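How Does a Talking Speaker Know What You Said?

Have you ever asked a phone or a smart speaker to play your favourite song? It seems like magic, but there's some very clever listening going on. Let's follow one question all the way through!

We'll pretend our helper is called Usaris, and you've just said, "Usaris, what's the weather in Skundetdale?"

Step one: waking up
Most of the time a voice helper is only listening for one thing, its own name. That's called the wake word. It's a bit like dozing in the back of the car and sitting bolt upright when Mum says "ice cream".

Step two: chopping up the sound
Your voice is really a wobble in the air. The microphone turns that wobble into numbers, and the computer cuts it into teeny slices. If each slice covers one hundredth of a second, then one second of talking makes 100 slices! The computer looks at the slices and works out which sounds they could be - an "sss", an "oo", a "t" - and then which words those sounds could make.
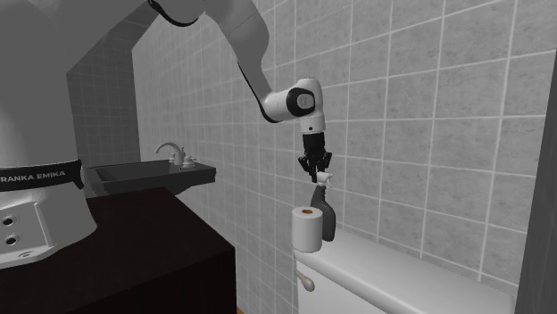
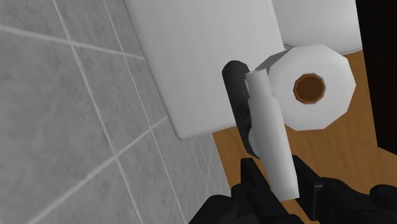
Step three: guessing the words
Lots of words sound the same. Did you say "weather" or "whether"? Did you say "ice cream" or "I scream"? The computer has learned from heaps and heaps of sentences, so it knows that "what's the" is much more likely to be followed by "weather". Place names are trickier. Skundetdale is a real mouthful, and if the helper has never met it before, it might hear "skunk at Dale's" instead!

Step four: finding the answer
Now the helper has to work out what you want. It spots "weather" and it spots the place, and off it goes to look up the forecast. Then it turns the answer back into sound, and a voice says, "It's 11 degrees and cloudy."

All of that can happen faster than you can tie your shoelace!

Try it yourself
Ask a grown-up if you can test a voice helper at home. Say the same question in a whisper, in your normal voice and then with a mouthful of toast (swallow before you laugh). Which one does it understand best? Write down the funniest mistake it makes and bring it to school on Friday.

Words to know
Wake word: the name that tells a helper to start listening.
Microphone: the part that picks up sound.
Forecast: a good guess about what the weather will do next.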